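4.2 Why players stayed, and why they left

Anyone who has followed a college basketball program for more than a few seasons knows the feeling of opening the roster page in August and finding half the names changed. We wanted to understand that feeling from the other side, from the players who did the leaving and the ones who stuck around. The Malero survey, which we sent to every women's and men's program in the Grestivia conference, brought back 135 completed forms from 13 schools, and we are still grateful to the coaches who gave up part of a Tuesday practice so their players could sit down and fill them in.

The answer we heard most often had to do with minutes, and that will surprise very few readers. What did surprise us was how patient players were willing to be about minutes when someone on the staff had talked to them plainly. A reserve guard at Jiltinthorpe wrote almost a full page on this (the form gave her four lines, and she carried on up the margin), and her point was that she could live with sitting as long as she knew what she was sitting for. Players who reported a one-on-one talk with the head coach during the preseason were much more likely to say they planned to return, and this held for starters and reserves alike.

Distance from home mattered less than we expected. Ezeani, in her earlier work on junior college transfers, found that players from far away left sooner, and we went in fully expecting to see the same thing. Our players lived, on average, about 803 miles from campus, and yet the ones from farthest off were a touch more settled than the locals. Ese Ezeani kindly read a draft of this section and suggested that teammates may stand in for family when the real one is a long flight away, and we think there is a good deal in that.

Housing came up again and again in the open comments. At Akpan, where first-year players share an apartment with an older teammate, only 2 players said they had thought seriously about transferring, and both were talking about their major. Small daily things filled these answers: who cooks, who is loud before an early lift, who leaves what on the table.

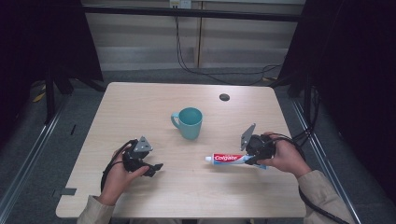 Figure 3. Tabletop with a mug and a tube of toothpaste.

We would be careful about reading too much into the Akpan result, much as we like it. The program is small, its coach has been there a long time, and players who choose it may already be the kind who want a close-knit team. Section 4.3 takes up that question with the interview material, where players had more room to tell us how they picked a school in the first place.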